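Professional Learning Module Report: Teaching with Shared Digital Notebooks
Esi Laryea
Instructional Technology Practicum, Ildale
2022-09-16

1. Purpose

This report covers the design and delivery of a short professional learning module for teachers at Hopkin Middle School. The module introduced shared digital notebooks as a replacement for the paper lab and reading journals used in grades six through eight. The practicum handbook requires each candidate to plan, run, and evaluate one module under a site mentor. My mentor was Amândio Tavares, who teaches eighth grade science and manages the school's Kamudeo accounts.

2. Needs assessment

A survey was sent to all teaching staff in August, before students returned. It had 10 items on device access, current journal practice, and comfort with online tools. Most respondents could open and share a file. Far fewer had set editing permissions for a whole class, and several had stopped using shared files after students deleted each other's work. Permissions and version history were therefore placed first in the module, ahead of page design.

3. Design

The module has 5 units, each meant to be finished in one planning period. A unit consists of a short reading, a recorded demonstration of 10 minutes or less, a practice task, and an exit question. All materials were posted in Kamudeo. The practice tasks used a sample class I built under the name Tistarus, so that no real student records were exposed during training.

Captions were typed by hand for every recording. The automatic captions handled ordinary speech well but failed on menu names — "revision pane" was a frequent error — and I judged that correcting them would take as long as starting over.

4. Delivery

Units were released one at a time. Teachers worked alone and posted finished tasks to a common page, where Amândio and I left written comments. The exit questions for Unit 2 showed confusion between "can comment" and "can edit," so I added a one-page comparison chart before Unit 3 opened.

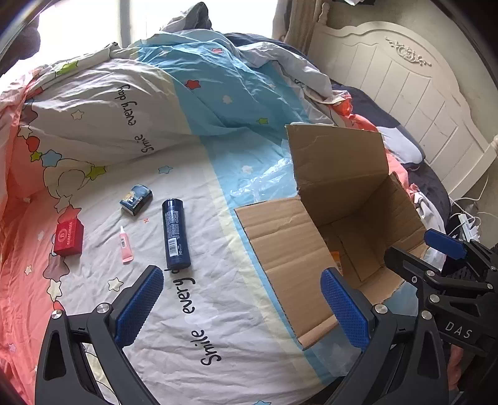
Unit 4 dealt with photographs in notebook pages, mainly how to crop them, size them, and write alternative text. The first draft of the reading told teachers to "describe the picture fully," and the practice answers came back far too long. The revised reading asks for the main objects and their arrangement, in one or two sentences. By that rule, "A red box, a pink tube, a dark teal box, and a dark navy cylinder on printed bedding, with an open cardboard box to their right" is enough. The barcode can be left out unless the lesson depends on it.

5. Results

The common page held 56 posts at the close of the module, counting tasks and replies. Kamudeo logged 1098 page views across all units. The view count is a weak measure — it includes my own visits while editing — and I did not use it to judge learning. The exit questions were more useful. Answers on permissions improved after the chart was added, while answers on version history stayed mixed.

6. Changes for the next run

Version history needs its own practice task, with a damaged page that teachers restore themselves. The Unit 4 reading should be given out with a blank answer box of fixed size. I would also move the survey earlier, as the August date left little time to rebuild the unit order.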